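Category: Members' list / Workroom and stores

Posted in August by the Stores Desk, Dindimov Workrooms

To all members of the list,

The Stores Desk has received a number of enquiries regarding the new arrangements for loose wire. The most detailed of these is quoted below, and the reply is given in full for the benefit of all benches.

> Our bench at Ustum has read the notice on stores returns and we are
> not certain how it applies to thin hook-up wire. We finish most
> sessions with a quantity of short lengths, many of them still usable,
> and in the past these went back into whichever basket was nearest.
> Are we now expected to sort them before they leave the table? If so,
> what is the shortest length that should be kept? We would also like
> to know whether the plastic baskets may stay on the work surface
> overnight, as the shelf on our side is already full.

In answer to the first point, wire is to be sorted at the table. Lengths placed in a basket unsorted become knotted together, and the Yurchenko store can no longer accept them in that condition. At the last check of returns, 791 lengths were booked in and around 400 of these had to be separated by hand before they could be put away. The desk does not have the hours for this work.

Thin wire should be spread out on a clear part of the surface and freed from the middle of the heap outwards. Pulling on a single end tightens the remainder. Patterned tops, such as the dark red marble one, make fine wire harder to follow at the edges, and members are asked to go over the whole surface before leaving it.

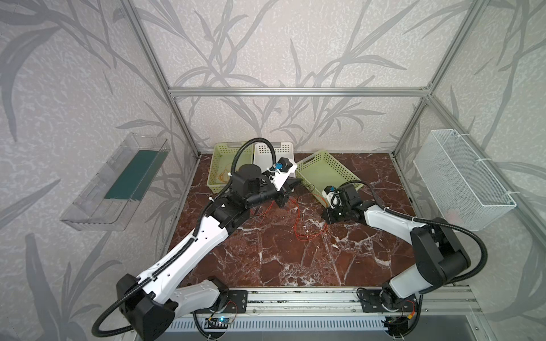
Procedure for returns

1. Bring a basket to the table before starting. Any of the plastic baskets may be used, including the light green ones, provided it has been emptied first.

2. Separate the lengths and lay them side by side. Anything under 10 cm goes to scrap. Longer pieces are kept, unless the insulation is split.

3. Group by colour. Red and orange-red are treated as one colour for the purposes of returns.

4. Coil each group loosely and close it with a paper tie. Adhesive tape leaves a residue and should not be used.

5. Enter the basket on the Fekik sheet, with the bench name and the colour. A count of individual lengths is not required from members.

As regards the final question, baskets may remain on the work surface overnight if they are pushed to the back and contain sorted wire only. Baskets of mixed wire will be taken to scrap at 9 in the morning. The matter of shelf space at Ustum has been passed to the premises office, and a reply will be posted to this list once it has been received.

Further questions should be sent to the list under the existing subject line.

Stores Desk
Dindimov Workrooms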